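The Smart Home Can Wait

I have been told for most of a decade that my house is about to get clever. The lights will know when I come in. The heating will learn my habits. The fridge, for some reason, will have opinions about milk. I've read the brochures and sat through the dinner party speeches, and I remain a man who turns a lamp on by walking over to it.

Last September I gave the idea a fair try. I bought the Prornard starter kit, which promised to manage my heating and lighting and trim my bills. Setting it up took 4 evenings. The app wanted my email address, my location and permission to send me notifications, and then it wanted to update itself. After that came a hub, which needed its own outlet, and a bridge for the hub, which needed another.

Then there is the money. A neighbor in Westcombe, Taner Uçar, had his whole place done by Sartori, the installers out on the ring road, and paid $1,864 for it. I asked what he had saved so far. He said it was too early to tell. It's always too early to tell with these things, right up to the day the company stops supporting them and you get to buy the next version.

I don't doubt that some homes waste power. Mine did. What fixed it was a roll of draft strip for the back door and the dull habit of switching things off at night. I can't find anyone willing to sell me a monthly plan for that, so I suppose it will never be the future.
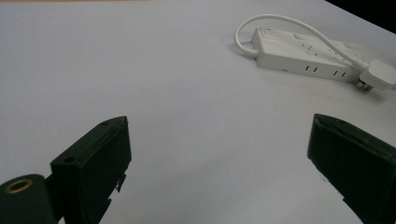

Rianne Jansen wrote in after my last column to say I was being unfair. Her mother has bad hands and can't manage switches, and being able to talk to the lights has let her stay in her own home. I take the point. A tool that solves a problem somebody has is worth paying for, and I'd pay for that one too.

But her mother isn't who the ads are aimed at. They're aimed at me, with two working hands and a lamp six feet away, and they would like me to feel behind the times. I've put the kit back in its box. If anyone in Westcombe wants it, the hub is included, and so is the bridge.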